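Robot club, week whatever it is now

I have been meaning to write about robot club since July and I keep not doing it, mostly as I come home from it too wound up to sit at a keyboard. So, a quick one while the kettle's on!

We're still in the upstairs room at Gudau, still fuelled by terrible biscuits, and we've finally settled on what we're entering for the Asteneo student challenge. It's a sorting job. You get a tray of odds and ends, and the arm has to move them one at a time into a basket on the other side of the table. Sounds like nothing, doesn't it? A toddler would have it done before you'd finished explaining the rules. But every object wants to be held differently, and that is where the fun is (and the swearing).

The rules give you 100 points for a clean tray and take two off for every drop. Li-hua Sin, who looks after our grasping code, reckons we should go slowly and drop nothing. I'm for going faster and living with the odd fumble. We've argued about it through two whole sessions and I've loved every minute – I didn't know I had opinions about finger speed until this year.

My own bit is choosing the objects to practise on. I went through the kitchen drawers and the toy box at home for ideas, and my rule is that no two things should be the same sort of awkward. Round, squashy, leafy, slippery, whatever. Parcel tape is my favourite by miles, as you can go for the outside or put a finger through the hole, and the team is split on that as well.

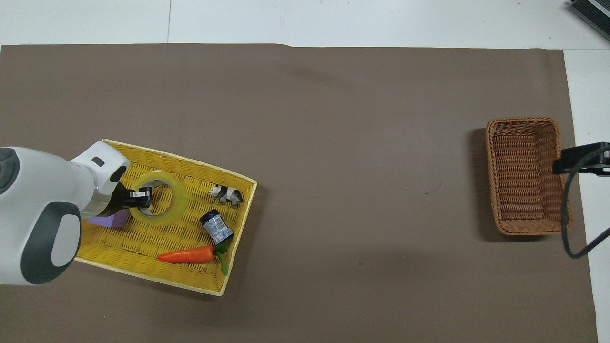

Gripper at the tape, with the panda, the carrot and friends sharing the tray.

The panda is the one everybody asks about when they visit, and I'm very fond of it. It has legs, so there's a right way and several wrong ways to get hold of it.

Next jobs: tidy up the grasp list, write the log that Asteneo wants (2000 words, and I've got 3000 in me easily), and talk Li-hua round on speed. If anyone reading has done the challenge before, please leave a comment and tell me how you picked your objects. I'll bring you a biscuit.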